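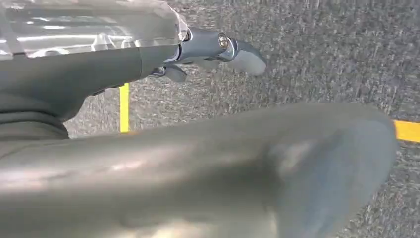

Sketport는 Larton 전시장에서 열리는 Flondgate 공개 시연에 함께 들어갈 참관인을 모집합니다. 시연 주최 측이 부르는 손님은 따로 있고, 우리가 찾는 사람은 저녁 식사 자리까지 남을 필요가 없는 분들입니다. 안내문에는 '현장에 바로 투입할 수 있는 유연한 조립 보조'라고 적혀 있습니다. 그런데 팔에는 투명 비닐이 씌워져 있고 금속 손가락 밑은 카펫 바닥에 노란 테이프입니다. 기름 묻은 에폭시 바닥에서 부품을 날라 본 분이라면 여기서부터 물어볼 것이 많을 겁니다. 비닐은 양산 라인에서도 씌우는지, 씌운다면 누가 얼마나 자주 갈아 주는지, 그 시간은 작업 시간에 들어가는지. 이런 질문을 그 자리에서 소리 내어 해 주실 분을 구합니다.

시연 개요
행사명: Flondgate 공개 시연 및 관람
장소: Larton 전시장 (집결은 같은 건물 322호)
시기: 8월 중. 정확한 날짜와 시간은 선정된 분께 개별 안내합니다.
신청 마감: 2026년 5월 7일
모집 주관: Sketport 편집실
담당: Agata Santoro

왜 따로 참관단을 꾸리나
Sketport는 중소 부품 업체와 조립 현장 종사자가 읽는 소식지입니다. 지난 몇 해 동안 자동화 설비 시연에 여러 번 초대받았고, 다녀온 기사는 대체로 좋게 나갔습니다. 좋게 나간 까닭을 뒤늦게 따져 보니 기자가 본 것이 전부 주최 측이 고른 동작이었습니다. 한 독자께서 "그 기사 보고 견적 받았는데 우리 부품은 대상이 아니라고 하더라"는 메일을 보내셨고, 편집실에는 변명할 말이 별로 없었습니다.

그래서 이번에는 기사 쓰는 사람 말고 부품을 만지는 사람을 앞줄에 앉히려고 합니다. Larton 쪽에 그렇게 전달했고, 참관 인원과 질문 시간을 늘려 달라는 요청도 받아들여졌습니다. 다만 질문 내용을 미리 제출해 달라는 요구는 거절했습니다. 예상 질문에 맞춰 준비된 답은 안내문만 읽어도 충분합니다.

로봇을 만든 Ferri 측은 시연 당일 기술 담당자가 나온다고 합니다. 영업 담당자만 나올 경우 우리 참관단은 질의 시간을 생략하고 그 사실을 기사에 적겠습니다.

무엇을 보게 되나
주최 측이 알려 온 범위는 다음과 같습니다. 괄호 안은 편집실 의견입니다.

차체용 플라스틱 부품을 들어 옮기는 동작. (부품의 종류와 무게는 아직 받지 못했습니다. 큰 판은 드는 것보다 내려놓는 쪽이 어렵습니다.)
선반 앞에서의 이동과 자세 변경. (선반 높이가 바뀌어도 되는지, 미리 정해 둔 위치만 되는지 확인이 필요합니다.)
참관객 질의응답. (반복 시연을 요청할 수 있습니다. 같은 동작을 연달아 보여 달라고 하십시오. 한 번 본 것으로는 쓸 말이 없습니다.)

작업 구역은 바닥의 노란 테이프로 표시되어 있습니다. 검은 플라스틱 패널은 살이 얇고 구멍이 많은 격자형이라 어디를 잡느냐에 따라 휘는 방향이 달라질 수 있습니다. 사출이나 내외장 조립을 해 보신 분의 눈이 특히 필요한 대목입니다. 뒤쪽의 파란 선반과 흰 승용차를 보면 완성차 공정을 염두에 둔 배치 같기는 합니다. 그러나 차 한 대를 옆에 세워 둔다고 그곳이 라인이 되지는 않으며, 부품이 다음 공정까지 어떻게 넘어가는지는 안내문 어디에도 없습니다.

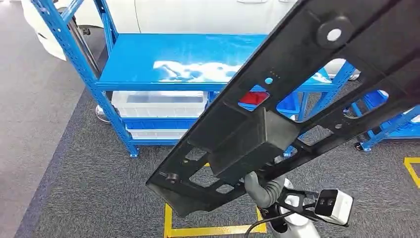 이런 분을 찾습니다
조립, 사출, 물류, 설비 보전, 품질 검사 가운데 한 분야에서 일하고 있거나 일했던 분이면 됩니다. 직급은 보지 않습니다. 로봇을 다뤄 본 경험도 필수는 아닙니다.

도입을 검토하는 사업주도 신청할 수 있지만 자리는 현장 작업자에게 먼저 드립니다. 로봇 제조사나 판매 대리점에 소속된 분, 이번 시연과 거래 관계가 있는 분은 받지 않습니다. 경쟁사 직원도 마찬가지입니다. 흠을 잡으러 오는 사람의 메모는 칭찬하러 오는 사람의 메모만큼 쓰기 어렵습니다.

로봇을 싫어하는 분만 모으려는 것도 아닙니다. 허리 높이 아래에서 패널을 꺼내 본 분이라면 그 일을 기계가 가져가도 아쉽지 않으실 겁니다. 편집실에도 그런 생각을 하는 사람이 있습니다. 우리가 믿지 않는 것은 안내문의 형용사들입니다.

참관인이 하는 일
당일 322호에 모여 짧은 사전 설명을 듣고 시연장으로 이동합니다. 시연 중에는 나눠 드리는 기록지에 본 것을 적습니다. 사람이 중간에 손을 댄 순간, 멈춘 순간, 부품을 고쳐 잡은 순간이 있으면 시각과 함께 적어 주세요. 이유를 추측할 필요는 없습니다. 주최 측 설명은 별도 칸에 적습니다. 들은 것과 본 것이 한 칸에 섞이면 나중에 구분할 수 없습니다.

시연이 끝나면 322호로 돌아와 기록지를 맞춰 봅니다. 이 자리에는 Larton과 Ferri 관계자가 들어오지 않습니다. 의견이 갈리는 대목은 갈린 대로 싣습니다.

이후 2000자 이내의 소감문을 받습니다. 잘 쓴 글일 필요는 없고 메모를 붙여 보내셔도 됩니다. 소감문은 이름을 밝히거나 익명으로 Sketport에 실리며, 편집실은 맞춤법 외에는 손대지 않습니다.

물어봐 주었으면 하는 것들
편집실이 먼저 적어 둔 질문입니다. 그대로 쓰셔도 되고 무시하셔도 됩니다.

잡을 부품이 바뀌면 손가락을 교체하는가, 교체는 누가 하는가.
선반의 부품이 비뚤게 놓여 있을 때는 어떻게 하는가.
오늘 보여 준 동작 가운데 원격으로 사람이 조종한 부분이 있는가.
노란 테이프 안으로 사람이 들어가면 어떻게 되는가. 테이프 말고 다른 보호 장치가 있는가.
부품에 흠집이 났을 때 그것을 알아채는 것은 로봇인가 사람인가.
고장이 나면 그 자리 일은 누가 이어받는가.

마지막 질문은 지난 시연에서 답을 듣지 못했습니다. "고장은 드뭅니다"는 답으로 치지 않겠습니다.

비용과 조건
참가비는 없습니다. 교통비는 영수증을 내시면 Sketport가 실비로 지급합니다. Larton에서 교통편과 기념품을 제공하겠다고 했으나 받지 않기로 했고, 참관인께도 같은 원칙을 부탁드립니다. 음료는 드셔도 됩니다.

시연장 안에서는 안전화를 신어야 합니다. 없는 분은 신청서에 치수를 적어 주세요. 휴대전화 촬영은 허용 구역에서만 가능하고, 비밀 유지 서약은 하지 않습니다. 현장에서 서명을 요구받으면 서명하지 말고 담당자를 불러 주십시오.

신청 방법
이름, 연락처, 해 온 일, 가장 다루기 까다로웠던 부품과 그 이유를 적어 편집실로 보내 주세요. 이유는 900자를 넘기지 않으면 됩니다. 자기소개서나 경력 증명은 받지 않습니다. 종이로 내실 분은 우편 사서함 256호, Sketport 편집실 Agata Santoro 앞으로 보내시면 되고, 마감일에 도착한 것까지 인정합니다.

선정 여부는 모든 신청자에게 알려 드립니다. 시연이 취소되거나 참관 조건이 바뀌면 그 내용도 같은 방법으로 공지합니다. 주최 측이 질의 시간을 줄이겠다고 하면 참관단 전원의 의견을 물어 참석 여부를 다시 정하겠습니다.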